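Ebere Ekwueme
Thread on moisture in stored seed, as I get asked every May when people start putting leftovers away.

1/ Two things age seed in storage: moisture and heat. Moisture matters more. Bean seed left in an open shed in Rondville picks up water on any humid night and gives it back slowly.

2/ Rule of thumb: each one per cent drop in seed moisture doubles storage life. It holds between five and 14 per cent. Below that, you gain little.

3/ I weighed one lot of Gilmartin climbing beans before and after drying over silica gel. Start: 1,569 g. Finish: 1,516 g. The 53 g difference is water, near enough.

4/ Paper envelopes breathe. Good while drying, poor afterwards. Move seed to something with a lid once the weight stops changing.

5/ Label with variety, harvest year and final weight. Pencil on card. Marker ink fades and I have lost the name of a good grey pumpkin that way.

6/ A clip-on lid keeps out dust and mice. Without a rubber seal it slows humid air but won't stop it, so put fresh gel in with the packets.
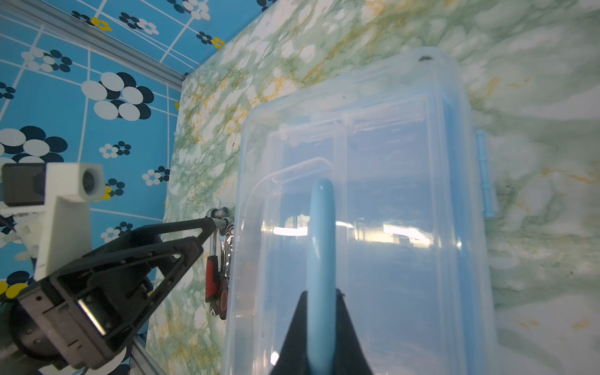

7/ Can you dry seed in the oven? Most home ovens won't hold a setting under 40 degrees, and wet seed is damaged above that, so use gel or a fan.

8/ Regenerate gel at 120 degrees for about 2 hours. Cool it in a closed jar or it will reload from the kitchen air.

9/ Onion and parsnip are short-lived even when dry. Sow those first.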